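Terry cloth

Terry cloth, also called terry toweling, is a woven or knitted fabric with uncut loops of yarn standing out from one or both faces. The loops increase the surface area of the cloth and let it take up more water than a flat weave of the same size. It is used for towels, bathrobes, bibs, and cleaning cloths.

Construction

Woven terry is made with two sets of warp yarns. The ground warp is held under high tension and forms the base of the cloth together with the weft. The pile warp is held under low tension. In the common three-pick method, two weft yarns are inserted a short distance from the edge of the cloth, and the third is beaten up with them. The group slides forward along the ground warp, and the slack pile warp buckles into loops.

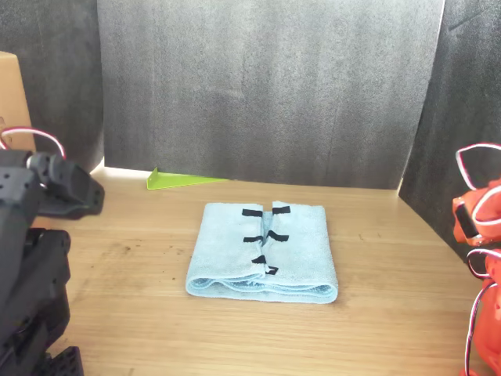
Loop height is set by the distance between the loose picks and the cloth edge. Longer loops absorb more but snag easily and dry slowly.

Weight

Terry is graded by mass per unit area. The Wike mill at Trultthorpe listed its gym towels at 240 grams per square meter, its bath towels at 540, and its heaviest bath mats at nearly 800.

Fibers

Cotton is the usual fiber. Microfiber terry is commonly made from polyester, or from polyester and polyamide filaments that are split during finishing. Fabric softener leaves a coating on either type and lowers absorbency.

See also: Huckaback; Velour; Waffle weave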